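Liste : dalora-niveaux
Objet : Re: Sélection de niveaux pour la rotation de l'été
Date : 19 janvier 2019

Bonjour à tous,

Je réponds au message sur la rotation, que je recopie en partie plus bas. J'ai repris la liste complète des niveaux déposés pour Dalora, soit 885 à ce jour, et j'ai appliqué les filtres dont nous avions parlé. Il en reste 64 à tester à la main.
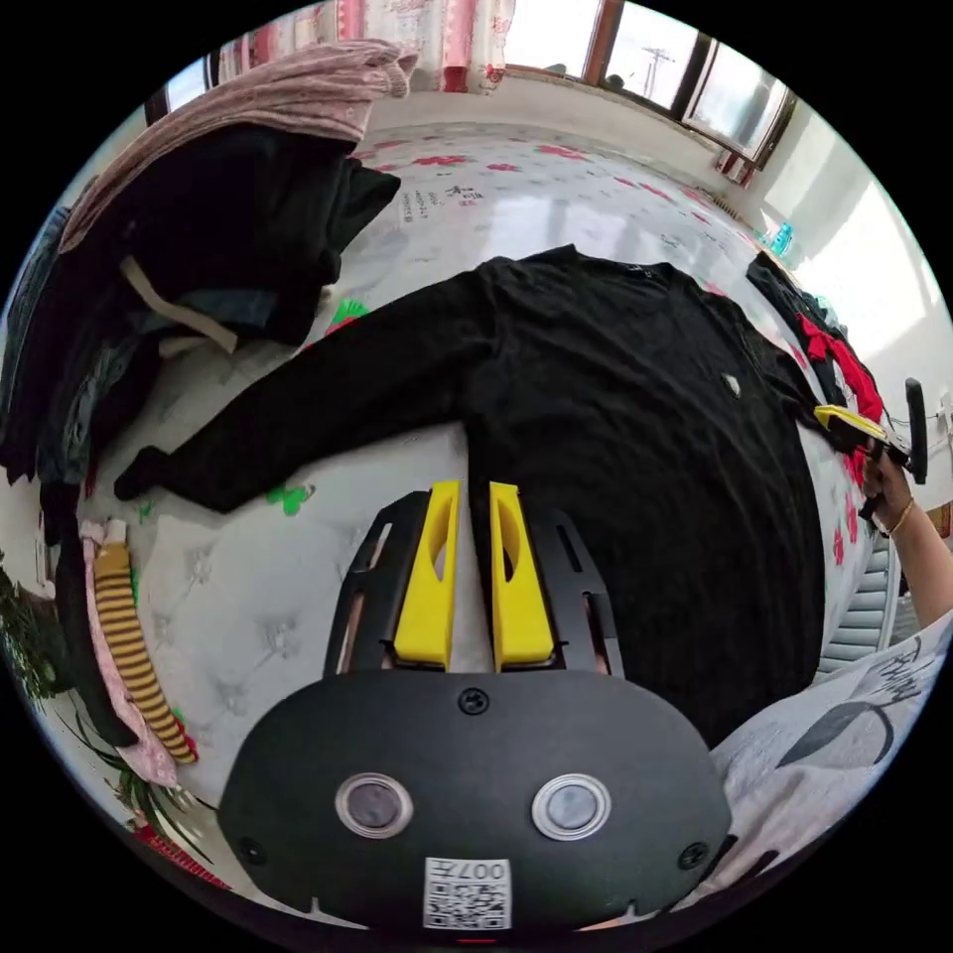 Vêtement noir à manches longues étalé sur un matelas.

Le message de départ disait :

> Pour la rotation de juillet, je propose qu'on garde uniquement
> des niveaux jouables en solo, sans objet bonus obligatoire, et
> qui se terminent en moins de 7 minutes. Il faudrait aussi
> décider si on accepte les niveaux faits avec l'ancien éditeur.
> Ceux du pack Amham en font partie et beaucoup de gens les
> réclament. Par contre je ne veux plus de portes cachées
> derrière le décor, on a eu trop de plaintes la dernière fois.

Sur la durée, je suis d'accord. Le chronomètre affiché dans la fiche n'est pas fiable, il compte le temps de l'auteur et pas celui d'un joueur qui découvre. Je propose de prendre le temps médian des parties terminées. Il est disponible dans l'export, colonne « fin_med », à condition de cocher les statistiques avant de lancer l'export.

Sur l'ancien éditeur, le problème est technique. Les niveaux d'Amham s'ouvrent dans la version actuelle mais les plateformes mobiles sont décalées d'une demi-case. Dans la plupart des cas ça ne gêne pas. Dans « Bevan », la deuxième salle devient infranchissable si on arrive par la gauche. J'ai corrigé une copie et je l'ai mise dans le dossier commun sous le nom bevan_corr. Si l'auteur est encore abonné ici, j'aimerais avoir son accord avant qu'on la publie.

Sur les portes cachées, je serais moins strict. Une porte cachée qui mène à une salle bonus ne bloque personne. Je n'écarterais que celles par lesquelles il faut passer pour finir.

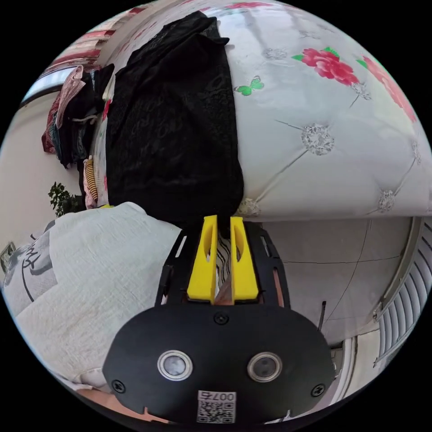
Vêtement noir posé sur une tête de lit.

Reste le cas de « Drendano ». Il dépasse la durée prévue et il est pourtant dans les mieux notés depuis sa sortie. Il y a 2 solutions : le couper en deux parties au point de sauvegarde, ou le sortir de la rotation et le mettre à part dans le menu, comme niveau long. Je préfère la seconde. La coupure tombe juste avant la montée et on perdrait l'élan qui permet d'attraper la première corde.

Pour les tests, prenez les niveaux dans l'ordre du fichier et inscrivez votre pseudo en face avant de commencer, pour éviter les doublons. Notez la version du jeu, le nombre d'essais et l'endroit où vous êtes restés bloqués. Un commentaire d'une ligne suffit. Les niveaux qui plantent au chargement vont dans l'onglet séparé, avec le message d'erreur copié tel quel.

Merci de répondre sur la liste et pas en privé, et de couper les citations trop longues. Les archives deviennent difficiles à lire.

Bons tests

--
Pour se désabonner, envoyer un message vide avec « stop » en objet.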